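# Storus Snack Shelf Notes

Hello, and thank you for opening this file before diving into the folders. It covers the packaged snacks part of Storus, our collection of notes and pictures on how everyday groceries sit on everyday shelves. 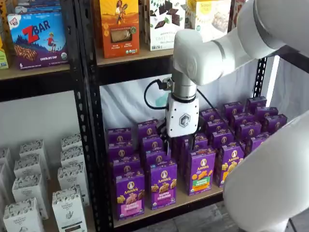

We started on snacks after the tins and jars were finished, mostly on the grounds that snack boxes are much more fun to look at (and, it has to be said, much more annoying to keep in a straight line). The Undoder folder holds the tins and jars, and everything in it has been left exactly as it was.

## What's in it

The current release has 3,242 pictures and 916 written shelf notes. A shelf note is a short plain text file giving the kind of goods, the sort of packaging, the shelf material and anything a reader might trip over later. Some pictures share a note, so please don't expect the two numbers to match.

Most of the goods are cereal bars and crackers in card boxes. You will meet the CLIF Kid ZBAR in chocolate chip on an upper shelf, and purple cracker boxes lower down. The shelving has black metal uprights with slots running up them and light wooden boards laid across, which we grew very fond of, as the boards show up the colours of the boxes nicely.

## Folders

- `lam/` – cereal bars and other small boxes
- `rusden/` – crackers, including the purple ones
- `notes/` – the shelf notes, named to match their pictures
- `odds/` – goods we couldn't agree on

The names Lam and Rusden come from the two lists we used when sorting, and they have no deeper meaning than that. We did try sensible names for a while and kept forgetting them.

## How the notes are written

Wording on a box is copied down only where it can be read. If a word is half hidden behind its neighbour, the note says `part hidden` and leaves it there, even when you and I both know perfectly well what it says. Colours are kept simple: purple is purple, and we gave up on "plum" and "aubergine" after a long and rather silly afternoon.

"Upper", "middle" and "lower" refer to the boards that show in that one picture. A board called upper in one note may well be called middle in another, so do please read each note with its own picture open beside it.

## Known muddles

- 90 notes still use the old word "ledge" where they mean "shelf". They will be tidied in October.
- Version 2 of the word list spells "cereal bar" with a hyphen in places. Both spellings are fine for searching.
- Flavours are recorded for bars and hardly ever for crackers. Sorry about that!
- `odds/` has no order to it whatsoever.

## Using it

You're welcome to use the notes for teaching, sorting exercises, shelf planning or plain curiosity. The brand names and artwork on the boxes belong to their owners, so check before reprinting any packaging. If you spot a mistake, add a line to `corrections.txt` with the file name first and your wording after it.

Last tidied: September 2023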